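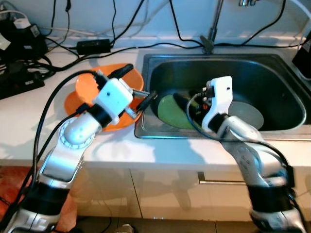 2019-06-23

Dishes again today, which makes it sound as though I have a job in a diner. I have a master's degree and a badge for the Priklow building, and I have now spent most of a year thinking about dishes. The question I get at every family dinner is whether the machines can do the housework yet, and I've stopped giving the long answer. The short answer is three plates. The left arm has the orange one by the rim, the green and the gray are leaning in the sink, and the right arm is down between them trying to make up its mind. My grandmother could do this while arguing on the phone. To be fair to the arms, my grandmother never had to be calibrated.

Ran the plate task 53 times before lunch. I had promised myself I would write the success rate in here every night as a kind of penance, and tonight I'm not going to, and the diary can draw its own conclusions. The left side is fine. Give the left arm a rim at a decent angle and it holds on like a toddler with a cookie. The right side has to go down into the basin, where the fingers have to slip behind a plate that is leaning on the wall, and there is very little room back there. It comes in a hair too far over, nudges the plate, the plate slides, and now it's a different problem from the one it had a plan for. It then carries on with the old plan. I know people like this.

Resik is the name of the new planner. It was supposed to fix the sliding. What it does is think for longer beforehand, so the failure has a certain dignity to it. I turned the thinking time down after lunch and it was about as good, and I got to go home at a normal hour.

Had the Söderlund people on the call at two. They want to know about mugs. I said mugs were on the list. They want to know about mugs with something left in the bottom, and I said that was further down the list. They want to know about knives and I pretended my connection had dropped. Somewhere in their slides was the figure 322, for the number of separate chores in an average home. I asked whether putting away one plate counted as one chore, and it seems it's part of a chore. So that's where we stand, a fraction of the way into item one.

The demo unit at the Flarier showroom is doing much better than ours, I hear, and also I hear it always gets the same plate in the same place. I'm not bitter. I would like a same plate in a same place. I may try it tomorrow just to feel something.

Things to do, before I forget them:
Cables behind the sink need sorting. I keep saying it. They run down the wall and along the back of the counter and I could not tell you what half of them feed.
New pads for the right fingers.
Ask whether we can buy a second set of plates in colors nobody has trained on. Brown, maybe. Brown will be humbling.
Expense the parking.

I went back through the old notebook tonight and in January I wrote that we'd be loading a full dishwasher by summer. I underlined it. It is summer. The handwriting is very confident and I felt sorry for her.

What bothers me is that I do think it's getting better. There was one run this afternoon – number 41, I wrote it on my hand – where the right arm touched the green plate, felt it start to go, stopped, and came around from the other side. It wasn't scripted. I watched it lift the thing clear of the sink and I said "oh, well done" out loud to an empty room. Then it set the plate down half an inch above the counter. The plate survived. They're tougher than they look.

Came home to a sink full of my own dishes. Left them.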